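Skanden Training Notes, June 2022

Changes to the project phase

The twelve-week developer course has been running with the same project format for several cohorts, and the format is being revised. The changes below apply to everyone who enters the project phase from the next intake onward. Students already in week 10 or later finish under the old rules.

Teams will be set at five people. Under the old arrangement team size followed whatever was left after the briefs had been picked, and two of the last groups had eight. Code review in those groups was slow. Pull requests stayed open for a median of 95 hours, against 2 hours in the smallest team. The target is now one working day, and Tyra Solheim will post the open review list in the cohort channel each morning.

Each team keeps a single repository with a protected main branch. Merges require one approval and a passing test run. The shared build server handled 153 runs on its busiest day last term and queued most of them, so browser tests move to a separate nightly job. Unit tests still run on every push. Please do not add the browser suite back to the push job; Keegan Chan will make exceptions on request. 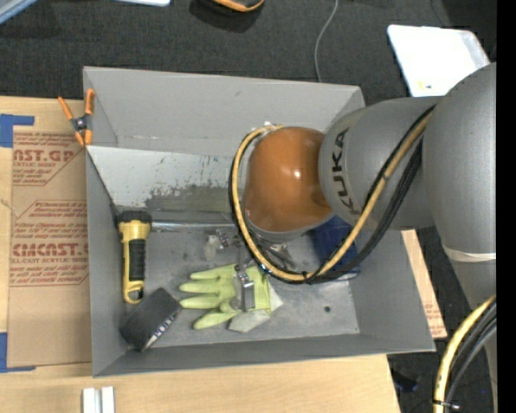
A KUKA arm over a gray bin.

Briefs will be written to a fixed template: the problem, the users, the data available, and what the client already has in place. Kurniawati Ismail has rewritten the existing briefs in this form, including the one from Mwakyusa for a stock-booking tool. Clients will be asked to attend two reviews — one at the end of the first week and one before the final demo. Requests that come in between reviews go on the backlog and are sorted by the team.

The intake test has also been shortened. It now has a pairing exercise and one take-home task in a language of the applicant's choice. Applications for the next cohort stand at 197, and first replies should go out within around three weeks. Sadao Yagi is looking for former students to pair with applicants. Sessions last an hour and are held over video.

The December cohort will use Godix for issue tracking in place of the spreadsheet. Old tickets will be exported to plain text and kept in the archive folder, where they can be read but not edited. Accounts are created from your course email address, so check that it still forwards correctly.

Questions about the project rules go to Solveig Solheim. Draft briefs can be sent to the same address.

You are receiving this newsletter because you signed up on our site. Unsubscribe or update your preferences at any time.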